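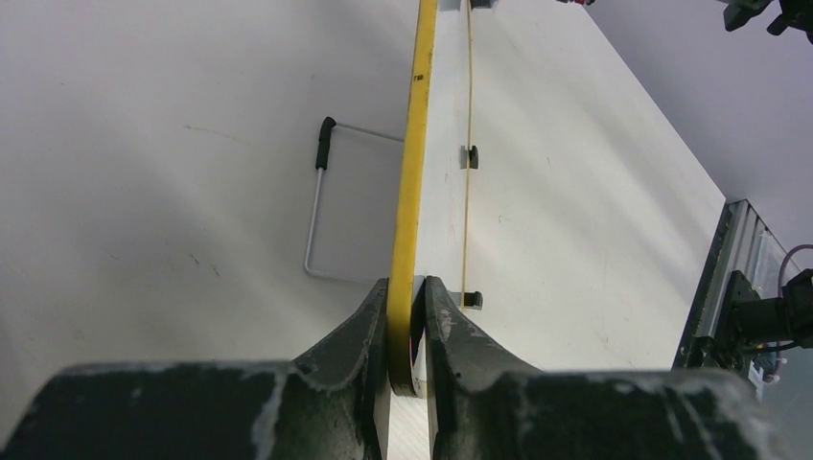
I've been putting off the cord behind the desk since we moved in. It belongs to the lamp, a Nikine with a long thin cord, and the only outlet on that wall is at the far end. So the cord went down behind the desk, across the floor, under the chair mat and back up again. Every time I vacuumed I had to unplug it, and every time I plugged it back in I had to crawl.

In September I finally decided to run it along the wall with clips. I measured the run from the back of the lamp to the outlet and got 87 inches. I bought clips at Kakakhel, the hardware store by the bus depot. They only had Allico ones in the small size, black, with an adhesive back. The adhesive is the part that worried me. We rent, and the paint in that room comes off if you look at it wrong. The last person stuck hooks up and took the wall with them.

I asked Kamran Ghauri about it because he did all the cords in his own apartment and they look good. He told me to practice on something flat first and to use string. String is cheap, you can cut it as often as you want, and if it sags between two clips you know a cord will do the same or worse. I thought it was a bit much for one lamp. I did it anyway, and I'm going to write down what I learned so I don't have to learn it again when we do the living room.

**What I used**

A white board, some tan string from the kitchen drawer, and the clips. The board came out of the closet. It was smudged already and I didn't bother cleaning most of it, just a strip where the clips would go. That was mistake number one, see below.

**Spacing**

I started with the clips close together, maybe three fingers apart. It looked neat on the board. Then I did the math for the wall and saw that I'd need two more packs, and that the whole thing would look like a zipper. So I pulled some off and spread them out.

Three clips on the length of the board turned out to be plenty. The string stays straight between them as long as you pull it snug before you close the last one. The important clips are the end ones. The one in the middle is only there to keep the line honest, and it can be a little off the exact center without anyone noticing. I had one closer to the top than the bottom for a whole evening before I saw it.

For the wall I settled on 300 millimeters between clips. My tape has inches on one side and metric on the other, and the metric side is the one I can read without my glasses. A little under a foot, if you want it that way.

**Getting them in line**

This took longer than everything else. The clips are small and squarish, and if you turn one even a bit, you can see it right away from the other side of the room. The string then kinks at that clip, and pulling harder doesn't help.

What worked for me:

- Tape the string down at both ends first, with no clips on it.
- Make a light pencil dot beside the string wherever a clip is going.
- Take the string off, stick the clips on beside the dots, all facing the same way.
- Wait. Then put the string back.

My first try was the opposite. I threaded the string through the clips and then tried to stick them down one at a time with everything attached. Each new clip tugged on the last one. I gave up on that after two tries.

**Adhesive**

The package says to press for a while and then leave the clip alone overnight. I pressed and did not leave it alone. On the part of the board I had wiped, the clips held. On the part I hadn't, one slid as soon as I pulled the string tight. It left a gray smear that I still can't get off.

On the wall I wiped everything with a damp cloth, let it dry, and went to bed. I'd like to say I always follow the package from now on, but I know myself.

Taking them off is the other half of it. Cristóbal Figueroa from downstairs has a Testik hair dryer that he lent me, and warming the clip for a minute before peeling made a big difference on the board. I peeled 7 of them that way and they all came up clean. I tried one on the wall too, low down where the desk hides it. A tiny flake of paint came with it, smaller than a lentil. I can live with that.

**On the wall**

The real thing took one evening. The cord goes straight back from the lamp, down behind the desk and then along just above the baseboard to the outlet. I used the same method, dots first and clips second, with the cord going in the next morning.

A cord is not string, though. The Nikine cord had been coiled up for so long that it wanted to stay in loops, and it pushed against the clips at the corner. I laid it out flat along the hallway with a book on each end for a day, and that took most of the curl out. I also added an extra clip on each side of the corner. You need more there than on a straight run, and I hadn't tried a corner on the board at all. If you do this, try a corner.

I have some slack left over at the outlet end. At the moment it's wound up and held with a piece of the same tan string. I may do something better with it, or I may not. It's behind the trash can.

**Living room next**

The living room has the speaker wires and the other lamp, and the wall there is textured, so I don't know if the adhesive will hold at all. Kamran says to use the kind with a tiny nail. I'd have to ask the landlord about nails, and he takes his time answering.

The board is staying out until I've worked out the corner by the bookcase. I can vacuum under the desk now without unplugging anything, and I've done it two times already, which is more than in all of August.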